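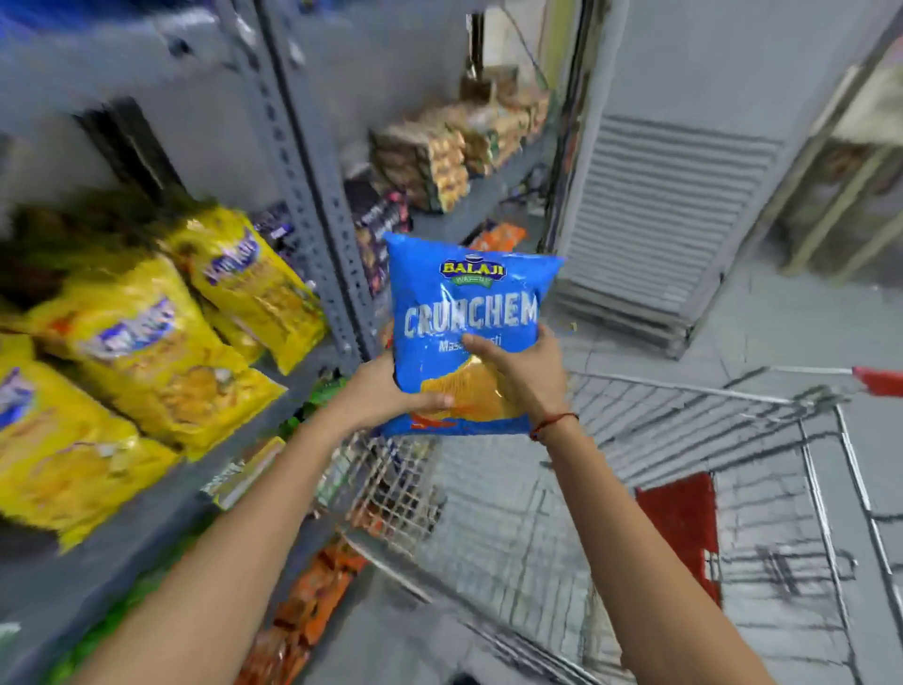
Snack Boxes & Gift Tins > Ordering > Gilletti sampler shrank?

kettlefan_88
27/10/2020
Has anyone else ordered the Gilletti party sampler lately? I bought one in June and it came with 800 grams of snacks in total. The one I got this week is the same price and the same box, but the cheese corn is down to a 200 gram bag and the pretzel rods are gone. There's a bag of plain salted peanuts where they used to be.

mapleandsalt
Check the listing. Mine says "contents may vary" near the bottom. I got the peanuts too. They were fine.

kettlefan_88
I saw that line. Varying is one thing, but peanuts cost a lot less than chocolate pretzel rods. I'd have bought something else.

dot_in_the_pantry
I switched to Pudis last year and haven't gone back. Their boxes are plainer but every bag has the weight printed on the order page, and you can swap out two items at checkout. Caramel corn is better than Gilletti's too.

oldtinbox
Disagree on the caramel corn. Pudis uses too much molasses and it sticks together in one lump by the time it gets here. Their cheddar is good.

dot_in_the_pantry
Mine has never clumped. Where do you have it shipped?

oldtinbox
Deselbridge. It sits at the depot over the weekend – might be that.

brinewise
For what it's worth I order for an office, and we went through 389 single bags from Tetteh over the summer. Four were open when they arrived and they credited all four. The minimum order is high, so no use for one household, but you could split it with neighbors.

mapleandsalt
Doesn't Tetteh charge for shipping under 2,000 points or whatever their rewards thing is?

brinewise
No, the points only get you free tins. Shipping is flat.

kettlefan_88
Thanks. I wrote to Gilletti and they offered a coupon for the next box. I asked for the pretzel rods instead and am waiting to hear.

oldtinbox
Take the coupon. They did the same with me over the fudge and I ended up with neither.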